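Opening checklist: moving-image exhibition, Lultia Gallery
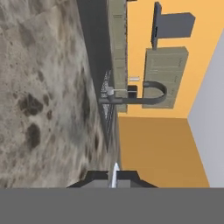
Nadhirah Nasution
Exhibitions technician

Checked May 22, 2007, before the public opening. Kurniawati Chong held the keys.

1. Fire exits clear and unlocked
Yes. A crate from the Aliyu loan was standing by the rear door and has gone to the store.

2. Projector brackets and safety wires
Pass in rooms 1 and 2. Room 3 has one wire missing. Danang Chin to fit it before the projector is switched on.

3. Cables taped or covered
Mostly. The run to the Sidness monitors needs another strip where it crosses the doorway.

4. Electrical tests in date
All labels read April or later except on extension lead 769. Withdrawn.

5. Light levels
Room 2 is very dark at the step. White edge tape added. Look at it again with visitors in.

6. Sound
Headphones limited. Speakers in room 3 still too loud at the bench. Ask the artist, Tirta Chong.

7. Room capacity
200 for the whole floor, 100 for the talk. Sign at the desk gives the old number.

8. Flashing images notice
Not up. Text is with Fikri Pattinasarany.

Items 2 and 8 must be closed before doors.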